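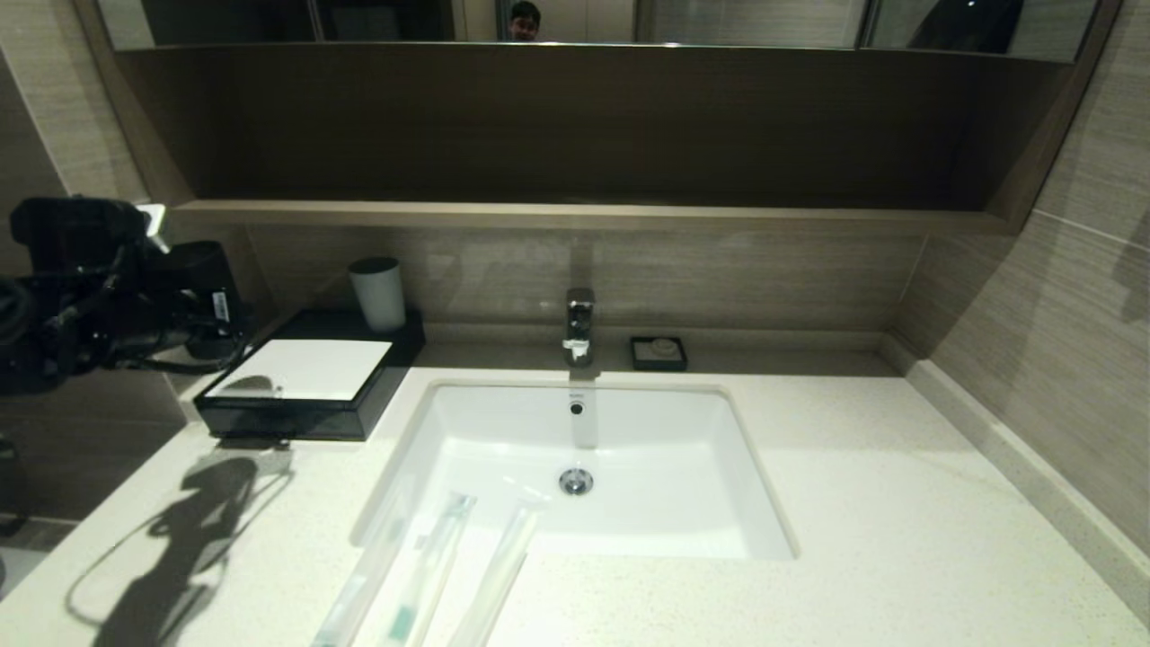 Hilo sobre Gikcombe, la supuesta ciudad de moda del otoño. Lleva meses saliendo en todas las listas de "destinos secretos". Muy secreta no será.

2/ El folleto promete 37 miradores. Fui con el mapa oficial. Varios son un banco junto a la carretera, y uno da a la valla del aparcamiento de autobuses.

3/ La tarjeta turística la gestiona Varkix. Incluye museo, tranvía y funicular. El funicular cierra los lunes, los festivos y cuando sopla viento. En Gikcombe sopla viento.

4/ Lo del "barrio artístico" de Postma tampoco lo veo. Un par de murales buenos, eso sí, el de la lonja sobre todo. El resto son tiendas de velas y cafeterías con la misma carta.

5/ ¿Y la torre? 612 escalones según la web. No los he contado ni pienso hacerlo. Arriba había niebla y una máquina de refrescos.

6/ Comer: el mercado por la mañana, sin discusión. Sopa de pescado y pan negro en el puesto del fondo. De noche los precios del puerto se disparan y la ración encoge.

7/ Me preguntan por los ferris de Drisow. Salen 2 al día en temporada y en octubre ya veremos, porque el horario colgado en el muelle no coincide con el de la web – y en taquilla me dieron un tercero.

8/ Leo que quieren 400 plazas hoteleras más. ¿Para quién? El paseo ya va lleno a mediodía y a las nueve de la noche no encuentras una farmacia abierta.

9/ ¿Volvería? Un fin de semana, entre semana mejor, y sin tarjeta. Si alguien ha pillado el funicular funcionando, que me lo cuente.

Contacto · Aviso legal · © 2021 · Volver arriba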